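Paper bags for sorting small toys, do they last?

Posted in Home and Storage, Catelport Neighbours Help

Polák77
Hello all. We moved to a smaller flat in April and the big toy chest did not come with us. Now the play food, the balls and all the small pieces live in brown paper bags on a shelf. I like them because they stand open and the children can look in from the top. But the bottom becomes soft and wrinkled quite fast, and rubbish goes in together with the toys. Is it worth to continue with paper, or should I buy boxes? The shelf is 80 cm wide.

Flimwood
Boxes. Paper is for shopping.

trirnach_kitchen
I have used paper bags for two winters, so I can say a little. They are good for light things such as plastic vegetables. For wooden blocks they are not good, the bottom opens. Take the bags with a flat base and fold the top edge outwards two times, then it stays open by itself. I put a piece of card on the floor of each bag, cut from a cereal box, and this helps very much. I bought a pack of 300 bags, which was far too many, but I still have them.

About the rubbish: I empty every bag on the table before I put it back on the shelf. Used tissues are the most common thing with us, and they hide well under the toys. On your shelf I would put seven bags at most, otherwise they press each other and fall. Mine is at the same stage as yours now, with a carrot, a cucumber and a blue ball together in one bag, and the tissue has to come out before I sort the rest.

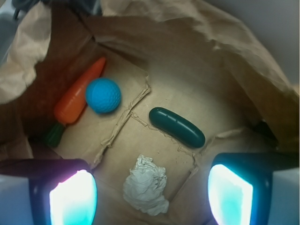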